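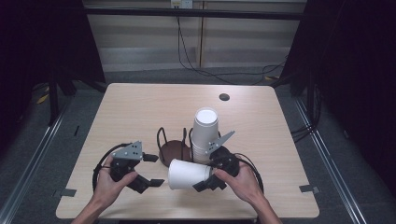 문의 제목: 상품명 검색이 일부만 되고 라벨에 자모가 풀려서 인쇄됩니다
제품: Sitatier 재고관리 (웹) / Brunus 라벨 출력 모듈
문의 매장: 생활용품점 Mai
담당: Gutari 고객지원 Hok-lam Tsai
상태: 해결됨

최초 문의

안녕하세요, 늘 친절하게 도와주셔서 감사합니다. 지난번 영수증 여백 건도 덕분에 잘 쓰고 있어요. 이번에는 조금 이상한 일이라 글이 길어질 것 같은데 양해 부탁드려요.

저희 매장은 그릇이랑 컵, 주방 소품을 주로 팔고 있고, 2월에 상품 목록을 싹 정리하면서 엑셀에서 CSV로 저장한 파일을 Sitatier에 한꺼번에 올렸습니다. 전체 상품이 1,110개인데 올릴 때 오류 메시지는 하나도 없었고, 목록 화면에서도 이름이 다 멀쩡하게 보여요. 그런데 검색창에 "물컵"이라고 치면 어떤 물컵은 나오고 어떤 물컵은 안 나옵니다. 분명히 목록을 쭉 내려 보면 거기 있는데 말이에요! 처음에는 제가 오타를 낸 줄 알고 몇 번을 다시 쳤는지 모릅니다.

그러다가 어제 오후에 라벨을 뽑았더니 검색이 안 되던 상품들이 전부 "ㅁㅜㄹㅋㅓㅂ"처럼 풀려서 나왔습니다. 가격이랑 바코드는 정상이고 이름만 그래요. 프린터가 두 대인데 둘 다 똑같고요. 카운터 아르바이트생은 프린터 글꼴이 깨진 거라고 하는데, 같은 프린터에서 다른 상품은 또 예쁘게 잘 나오니까 저는 잘 모르겠더라고요. 주말 손님이 몰리기 전에 꼭 고치고 싶습니다. 부탁드립니다.

1차 답변 (Hok-lam Tsai)

안녕하세요, Mai 사장님. 자세히 적어 주셔서 정말 도움이 많이 됐습니다. 특히 검색이 안 되는 상품과 라벨이 풀리는 상품이 같다는 말씀이 아주 중요한 단서예요.

우선 프린터나 글꼴은 일단 그대로 두셔도 될 것 같습니다. 번거로우시겠지만 아래를 확인해 주실 수 있을까요?

1. 검색이 안 되는 상품 하나를 열어 상품명을 복사한 다음, 검색창에 그대로 붙여 넣어 봐 주세요.
2. 같은 상품의 이름을 지우고 키보드로 똑같이 다시 입력해서 저장한 뒤, 라벨을 한 장만 뽑아 봐 주세요.
3. CSV 파일을 어느 컴퓨터에서 만드셨는지, 혹시 맥과 윈도우를 같이 쓰시는지 알려 주세요.

그리고 해당 상품의 품목 번호도 같이 보내 주시면 저희 쪽 기록과 맞춰 보기가 수월합니다. 천천히 하셔도 괜찮아요.

고객 회신

빠른 답장 감사합니다! 점심 장사 준비하면서 틈틈이 해 봤어요.

1번, 복사해서 붙여 넣으니까 바로 나옵니다. 그런데 손으로 치면 안 나와요. 눈으로 보기에는 글자가 완전히 똑같아서 조금 무섭기까지 했습니다.

2번, 이름을 지우고 다시 쳤더니 라벨이 정상으로 나왔어요. 신기해서 한 장 더 뽑았네요. 그럼 이렇게 다 고치면 되나 싶다가도, 전부 다시 칠 생각을 하니 눈앞이 캄캄합니다.

3번은 듣고 보니 짚이는 데가 있어요. 원래 목록은 매장 윈도우 컴퓨터로 관리하는데, 컵 종류는 동생이 집에서 맥북으로 정리해 줬거든요. 동생은 사진 파일 이름을 상품명으로 저장해 두고, 그 파일 이름을 쭉 뽑아서 엑셀 칸에 붙였다고 합니다. 그러면 손으로 안 쳐도 되니까 편하다고요. 관계가 있을까요? 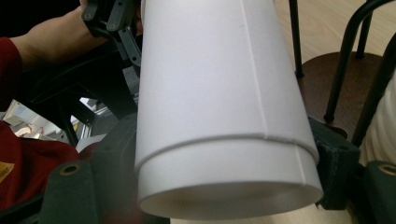

컵 분류, 흰색. 넓게 벌어진 쪽이 아래로 향한 모습

2차 답변 (Hok-lam Tsai)

동생분 이야기를 듣고 무릎을 쳤습니다. 원인을 찾은 것 같아요.

한글은 컴퓨터 안에서 저장하는 방식이 크게 두 가지 있습니다. "컵"을 한 글자로 저장하는 방식(NFC라고 부릅니다)과, "ㅋ", "ㅓ", "ㅂ"을 따로 저장해 놓고 화면에서만 합쳐 보여 주는 방식(NFD)이에요. 맥에서 파일 이름을 목록으로 뽑으면 두 번째 방식으로 나오는 경우가 있습니다. 윈도우로 옮긴 첨부파일 이름이 자모로 풀려 보인 적이 있으시다면 바로 그 현상입니다.

웹 브라우저는 두 방식을 똑같이 그려 주기 때문에 목록 화면에서는 차이가 안 보입니다. 하지만 검색은 저장된 값을 그대로 비교하니까 키보드로 친 "물컵"과 맞지 않고, 라벨 모듈은 받은 자모를 합치지 않고 하나씩 찍어 버립니다. 복사해서 붙여 넣으면 검색이 되던 것도 같은 이유로 설명이 돼요.

조금 전에 사장님 매장 데이터를 읽기 전용으로 조회해 보니 풀린 이름으로 저장된 상품이 76개였고, 모두 컵 분류 안에 있었습니다. 나머지 상품은 이상이 없습니다. 하나씩 다시 치지 않으셔도 되니 안심하세요!

등록 사진과 품목 번호는 이름 변환의 영향을 받지 않습니다. 바코드 값도 숫자라서 그대로 유지되고, 이미 판매된 내역과의 연결도 끊어지지 않습니다. 다만 파일을 새로 올리면서 "기존 상품 삭제 후 등록"을 선택하시면 그 연결이 사라질 수 있으니 그 항목은 절대 누르지 말아 주세요. 예전에 다른 매장에서 그렇게 하셨다가 판매 통계를 복구하느라 서로 고생한 적이 있어서 노파심에 말씀드립니다.

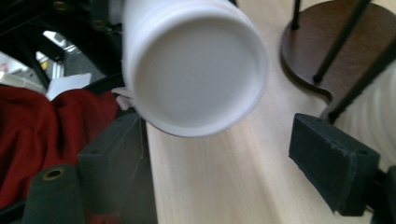 처리 순서

1. Sitatier 왼쪽 메뉴에서 상품 > 내보내기를 눌러 현재 목록을 백업해 주세요. 파일은 매장 컴퓨터와 메일함에 하나씩 두시면 좋습니다.
2. 상품 > 도구 > 이름 정리로 들어가서 분류를 "컵"으로 지정합니다.
3. "유니코드 정규화(NFC)"만 체크하고 나머지는 비워 두세요. 바로 밑의 "중복 공백 제거"도 편리하긴 한데, 이번에는 원인을 분명히 확인하고 싶으니 건드리지 않는 편이 좋겠습니다.
4. 미리보기에서 바뀔 상품의 수가 제가 말씀드린 것과 같은지 보시고 적용을 누릅니다.
5. 검색 색인이 새로 만들어질 때까지 약 5분 기다렸다가 "물컵"을 손으로 쳐서 검색해 주세요.
6. Brunus 화면에서 라벨 캐시 비우기를 누른 뒤 한 장만 시험 출력합니다. 프린터가 두 대이니 각각 해 주셔야 합니다.

미리보기에 숫자가 다르게 나오면 적용하지 마시고 그냥 회신 주세요. 저녁 7시까지는 제가 자리에 있습니다.

고객 회신

됐어요!! 손으로 쳐도 물컵이 주르륵 다 나옵니다. 미리보기 숫자도 말씀하신 그대로였고요. 라벨은 카운터 쪽은 바로 됐는데 창고 쪽 프린터에서 한 번 더 풀려서 나오길래 가슴이 철렁했어요. 알고 보니 제가 거기는 캐시를 안 비웠더라고요. 비우고 나니 잘 나옵니다.

한 가지만 더 여쭤볼게요. 다음 달에도 동생이 목록을 도와줄 텐데, 그때마다 이 작업을 해야 할까요? 동생한테 맥북을 쓰지 말라고 하기는 좀 미안해서요.

3차 답변 (Hok-lam Tsai)

다행입니다! 창고 프린터 부분은 제가 좀 더 눈에 띄게 적어 드릴 걸 그랬네요.

동생분은 맥북을 계속 쓰셔도 됩니다. 엑셀에 직접 입력한 이름은 보통 문제가 없고, 이번처럼 파일 이름을 가져다 붙일 때만 조심하시면 돼요. 그리고 CSV를 올리는 화면의 고급 설정에 "가져올 때 이름 정규화"라는 항목이 있습니다. 기본값이 꺼짐인데, 사장님 매장은 방금 켜 두었습니다. 앞으로는 어느 컴퓨터에서 만든 파일이든 올리는 순간 한 가지 방식으로 맞춰집니다. 상품 사진의 파일 이름은 이 설정과 상관없으니 동생분이 쓰시던 대로 두세요.

개발팀에는 검색과 라벨 모듈이 두 방식을 모두 처리하도록 개선 요청을 올렸습니다. 일정은 아직 잡히지 않아서 약속을 드리기는 어렵지만, 반영되면 이 문의에 댓글로 알려 드리겠습니다.

고객 회신

설정까지 켜 주셔서 감사합니다. 동생한테도 설명해 줬는데 제가 잘 설명한 건지는 모르겠네요. 풀려서 나온 라벨은 뒷면을 메모지로 쓰고 있습니다. 문의는 닫아 주셔도 돼요. 따뜻한 저녁 보내세요!

내부 메모

원인: CSV 상품명 일부가 NFD로 저장됨 (맥 파일 이름 목록에서 복사).
조치: 컵 분류 이름 정리 적용, 양쪽 프린터 라벨 캐시 비움, 가져오기 정규화 설정 켬.
후속: 도움말의 CSV 가져오기 문서에 맥 파일 이름 관련 안내 추가 요청. 캐시 비우기가 프린터별로 동작한다는 문구도 같이 넣을 것.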